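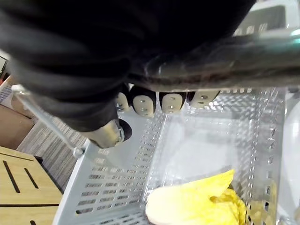
Hand over the basket, black sleeve on, napa cabbage in the near-right corner.

2018-04-10

Gil's new sleeve is on and I love it! The February one kept riding up at the wrist. Cut this one at 407 mm, hemmed to 298, and it still bunches up top – fine for now.

Cabbage next. The pale stalk end should be the easy grab; the crinkled leaves worry me more. Starting grip value 700, then down from there. Want to try 2 approach angles before touching the thumb.

To do: check fingertip screws, ask Zoler about spare pads, copy the settings to the Gillden folder.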